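Robótica e Automação - Notas da aula 4
Boas práticas na simulação de manipuladores
Docente: Shadi Harb

Na aula passada ficámos a meio da discussão sobre o que conta como ensaio válido. Retomo daí, porque é das partes da cadeira de que mais gosto! Um simulador deixa-nos repetir a mesma tarefa centenas de vezes numa tarde, e é essa facilidade que nos torna desleixados.

Regras do laboratório para todos os grupos:

Fixem a semente aleatória e escrevam-na no relatório. O grupo do Saulius Adomaitis entregou no ano passado 2,833 ensaios impecáveis, todos com a semente anotada, e ainda hoje conseguimos reproduzir qualquer um deles. Um luxo!

Cada configuração corre 40 vezes, no mínimo. Os ensaios falhados ficam no registo.

Definam o critério de sucesso antes de correr seja o que for. "O cubo foi agarrado" não chega: a que altura, durante quanto tempo, com que tolerância?

Limites de velocidade e de força iguais aos do braço real, mesmo em simulação. Quem treina sem limites vai ter surpresas no dia da transferência.

Posição de segurança: pinça acima do objeto mais alto da mesa antes de qualquer deslocação lateral. A lata é o caso crítico - o prato perdoa quase tudo.

Guardem vistas da mesma montagem com os objetos e a pinça visíveis.

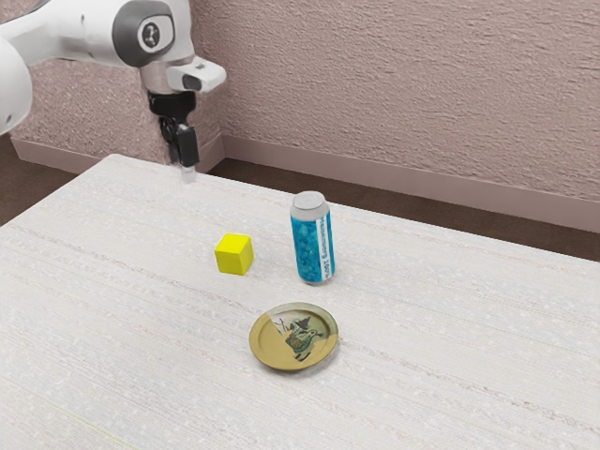

Cubo amarelo, lata azul e prato com o pássaro, nas duas vistas.
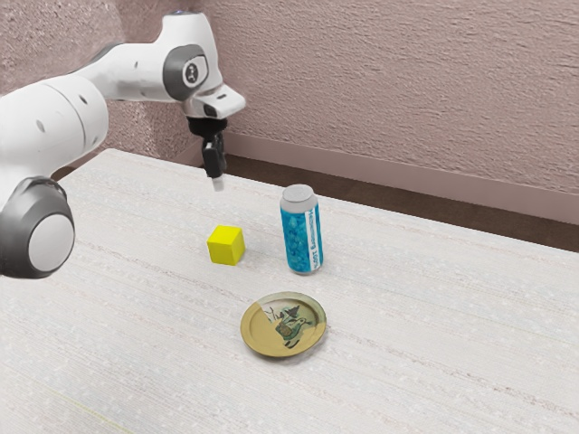

Quanto a normas, leiam a ISO 10218 com calma, a parte 1 primeiro. Foi escrita para robôs industriais reais, mas o raciocínio da avaliação de riscos aplica-se lindamente ao planeamento de um ensaio: identificar o perigo, estimar, reduzir, voltar a avaliar. Experimentem fazê-lo para a vossa própria tarefa, vão ver que muda logo a trajetória que escolhem.

Para a próxima aula: tabela de riscos (2 páginas) e o ficheiro de configuração na pasta Vovura, até às 18h.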